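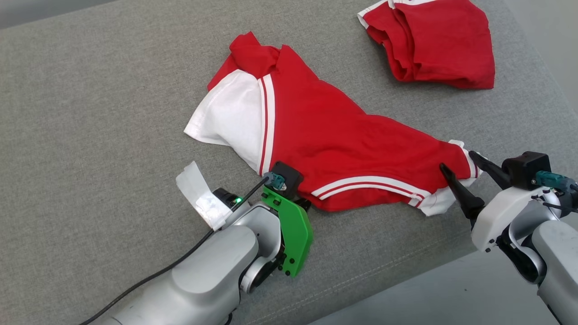
*A red and white shirt and another red garment with white trim.*

## Shirt exchange returns in March

The Bevcombe youth league will run its shirt exchange again this March, in the side hall next to the registration desk. Doors open at 9:30 a.m. and close at noon. Families can bring in any league shirt that no longer fits and take home a larger one at no cost. You do not need to bring a shirt to take one.

Last season the exchange passed on 1,319 shirts. Most were youth sizes, and we ran out of youth large well before closing. Bakari Wanyama is asking older players to check their drawers now, especially anyone moving up to the adult division. Goalkeeper jerseys are also short.

**What we can take**

- Shirts from the last three seasons, any team
- Shorts, if the drawstring is still in
- Socks, only if they are new and still paired

Please wash everything first and turn it right side out. Small stains are fine. Names on the back are fine too, though a lot of kids will pass over a shirt with someone else's name on it. If you want to take the letters off, a warm iron and a thin cloth will loosen most of them. Test a corner first. The older shirts have a coating that goes shiny under heat.

We can't take cleats this year. Shafiq Liyanage is looking into a separate cleat table for the fall and would like to hear from anyone with shelving to lend.

**Drop-off before the day**

Bags can be left at Goossens on Mill Street during store hours. Ask at the counter and they will put them in the back. Write the sizes on the outside of the bag, as this saves a good deal of sorting.

**Registration**

Spring registration is open until the end of the month. The fee has not changed. Families who need help with it should write to Tassanee Boonyarit, who handles all requests privately. Team lists go out 2 weeks after registration closes. Coaches who still have last year's ball bags should return them to Orlando Pacheco at the field shed before the first practice.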